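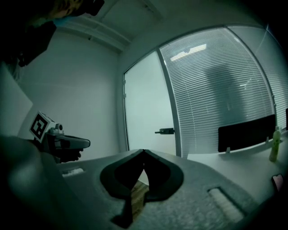

One gripper as seen from the other, demo room at the Tasik open day, March.

Ok quick one before I lose my notes. Went to the Tasik open day with Emil Lehner, who signed us both up and then forgot to tell me until breakfast. Doors at 2 pm, we got there at twenty past. Parking is hopeless, take the tram.

Name badges, coffee, a short talk by Heidrun Nägeli who runs the training side. Good talk, too fast. What I got out of it: they don't program the arms step by step any more, at least not for the small fiddly jobs. A person picks up a pair of hand-held grippers and just does the job, over and over, with a camera riding along on the gripper. The arm learns from the recordings. She said 100 good runs is where they start for a new task. Emil asked what counts as good and she said "you didn't drop it and you didn't swear". Fine by me.

Then the part I came for, trying it. Small office room – glass wall with blinds, white desks, frosted door. I had pictured a big hall with yellow cages. No. A desk with a black divider on it and somebody's phone lying there.

The white cube with the black and white square on it is the marker. It's how they work out where that gripper is while you wave it about. Thaddäus Strebel was showing people how to hold the things and he told me off twice for turning the marker away. You want to look at your hands, so you twist, and then the camera has nothing to read. Took me a while to stop doing that.

My task was folding a dish towel. In half, in half again, push it to the left. Sounds like nothing. With two fingers per hand and no feeling in any of them it's awful!! The first corner slid out every single time. I got 7 runs in my slot and Thaddäus kept four, which he called decent for a beginner. Emil did cups into a tray and got more kept than me, I will be hearing about that til summer.

Weight is ok at first. After ten minutes my wrists were done. Notburga Schwaiger (she records most days) says she does half an hour and then swaps to labeling, and that left handers have an easier time of it for some reason. Didn't get to ask why, the next group was already in the doorway.

After that we saw the arm itself next door, running a model they call Prantl. Sorting clothespins by color into two bowls. Slow. Really slow, and it stopped dead over one pin for ages, the whole room leaning in – then it just picked it up. People clapped. I clapped. It was trained on 162 recordings, if I wrote that down right, my handwriting goes to pieces standing up.

Things I wanted to ask and didnt: what happens if the table is a different height, and who folds the towel back out between runs. I suspect the second one is whoever is newest.

They do another one in the fall, list opens on their site. Emil wants to go again and do the towel. Bring a sweater, the talk room was freezing.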